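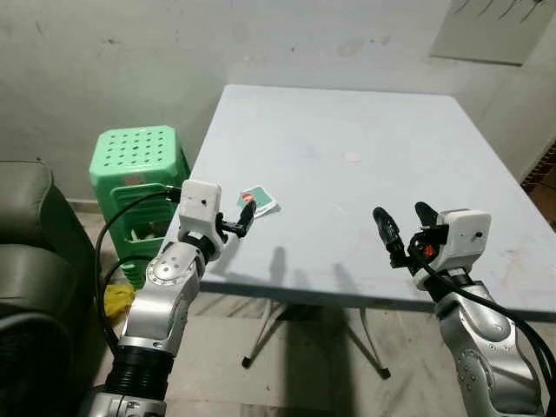
Stock levels sent from Kernutance to our web shop through the Pisix connector are going stale for part of the catalog, and I can't find what the affected items have in common. The item master holds 2662 active items. After the last scheduled run, 828 of them had a quantity in the shop that didn't match the quantity in the ERP. The job log shows no errors. To keep the question simple I have been testing with one item, a small card like the one lying near the edge of the table, with a red-and-white image inside a colored border. It has one base unit (EACH), one sales unit (PACK), no variants and no serial tracking, so it should be the easiest item we have.

Setup:

Kernutance on-premises, standard item and ledger tables, two custom fields on the item header (neither is mapped).
Pisix connector installed on the same server as the job queue. Direction is ERP to shop only.
Two stock locations, MAIN and LUDLOW. The shop shows the sum of both.
Delta mode is on. The filter is "Last Modified" greater than the stored timestamp of the previous run.
Page size 40, sorted by Last Modified ascending.

What I have tried:

1. Ran the job by hand. Same result, no errors, job status Completed.
2. Cleared the connector cache. No change.
3. Opened the test item, changed the description by one character, saved, and ran the job again. The quantity in the shop was then correct.
4. Posted a sale of one PACK from MAIN. The shop updated on the next run.
5. Posted a transfer receipt into LUDLOW. The shop did not update, and had still not updated after three more runs.

Step 3 tells me the mapping and the unit conversion work. Step 5 looks like the problem, but a number of the 828 items have never been stocked in LUDLOW, so it can't be the whole explanation. A full sync fixes everything, but it locks the item table long enough that order entry complains, so I can't schedule it during the day. Is there a way to make delta mode pick up every quantity change?

Posted by stockcode_b, March 2023
Share Follow 3 comments

Home Forums ERP and Integration Connectors Unanswered Tags Log in

Sorted by: Oldest

tmp_ledger

Have you got the newest connector build? We had something similar and updating fixed it. If you are already on the newest one, try uninstalling, deleting the mapping profile and setting it up again from scratch. Also check that the service account has permission on the ledger table, it needs read at least.

Share 1 comment

stockcode_b: Build is current. The service account has read on all inventory tables. I would prefer not to delete the profile because the field mapping took days to get right.

rowversion

You have two separate faults that produce the same symptom. Either one alone would leave you with stale items, and fixing one will only lower the count.

Fault one: the delta filter is on the wrong table.

Last Modified is a field on the item header. Quantity on hand is not stored on the header. It is a calculated sum over the item ledger entries. Posting an entry changes the sum but does not by itself write to the header, so the timestamp stays where it was and the filter does not select the item.

Sales update it as a side effect. The sales posting routine writes "Last Sale Date" back to the header, and that write touches Last Modified. This is why your step 4 worked. Transfer receipts, physical inventory adjustments and assembly output have no equivalent field to write, so they leave the header alone. Items that have never been in LUDLOW can still be hit if somebody posted a count adjustment in MAIN. Check the ledger for those items and look at the entry type of the latest entry. I would expect mostly adjustments.

The fix is to drive the quantity job from the ledger:

a. In the Pisix profile, copy the current job. Name the copy something like STOCK-DELTA.
b. Remove every field from the copy except item number and quantity.
c. Change the source from Item to Item Ledger Entry, grouped by item number.
d. Change the delta key from Last Modified to Entry No. The entry number only goes up and ledger entries are never edited, so it is a safe marker.
e. In the original job, remove quantity from the mapping. Leave it to handle descriptions, prices and so on.
f. Set the starting marker of the new job to the highest entry number at the time of your next full sync.

Do step e. If both jobs write quantity, the slower one can overwrite a newer value with an older one and you will be back here with a harder question.

The grouped source returns the item numbers that have new entries. The quantity itself must still be read as the full sum for the item, across both locations. There is a setting on the source tab called "Evaluate totals outside filter". It is off by default. With it off, the shop receives only the sum of the new entries, and you will see negative stock on anything that sold.

Fault two: paging over a set that changes while you read it.

You are sorting by Last Modified ascending and reading 40 records at a time. The connector requests pages by offset. If an item on page one is modified while page two is being fetched, it moves to the end of the sort order, everything behind it moves up one position, and the item that was first on page three is now last on page two, which you have already read. That item is skipped. The stored timestamp then advances past it, so the next run doesn't select it either. No error is raised because from the connector's side every page came back complete.

The busier the system is during the run, the more records go missing. You can confirm it by turning on verbose logging and comparing the record count at the start of the run with the number of records sent.

Two ways to handle it:

Sort by the primary key (item number) instead of Last Modified. The item number does not change during the run, so positions inside the set stay much steadier. You also have to store the run's start time as the marker, not the time of the last record.
Or switch the paging type from Offset to Keyset, if your build has the option. It is on the Advanced tab. Keyset asks for "records after this key" and is not affected by rows moving.

I would use keyset for both jobs. Raising the page size will reduce the number of skips but won't remove them.

On the table lock: a full sync takes a shared lock for its whole duration unless "Read committed snapshot" is enabled on the database. Ask whoever runs the database before changing it, as it increases the load on temp storage. With the two fixes above you should only need a full sync at night, once a week.

Share 2 comments

stockcode_b: Checked the ledger. The latest entry on nearly all of the non-LUDLOW items is a negative or positive adjustment. The others were modified during the run window. I have built STOCK-DELTA on the test company and the card item now updates after a transfer receipt. Keyset is available on our build.

rowversion: Good. Test a reversal as well before you go live. It posts a new entry with the opposite sign, so it should be picked up.

mudaliar_config

The answer above is correct for standard tables. Adding one point from the Mudaliar add-on, which a lot of distributors run and which you may or may not have.

If the Mudaliar warehouse module is installed, quantities picked but not shipped are kept in a separate warehouse entry table. They don't appear in the item ledger until the shipment is posted. If your shop shows available stock and not physical stock, the ledger job will miss those changes. You need a third job on the warehouse entry table, with its own Entry No. marker. Don't share a marker between the jobs, the two number series are independent and one will run ahead of the other.

Also check the rounding precision on the PACK unit. We had a conversion factor of 8 with rounding precision left blank, and the shop rounded five loose pieces up to a full pack. It looked like a sync problem for a long time. Set the precision on the item unit of measure card, then run the item once by hand.

Share 1 comment

stockcode_b: We don't have the add-on. Rounding precision was blank on PACK though, so I have filled it in.

Related: Connector job status Completed but no records sent / Entry No. marker after restoring a backup / Sum of two locations as one shop quantity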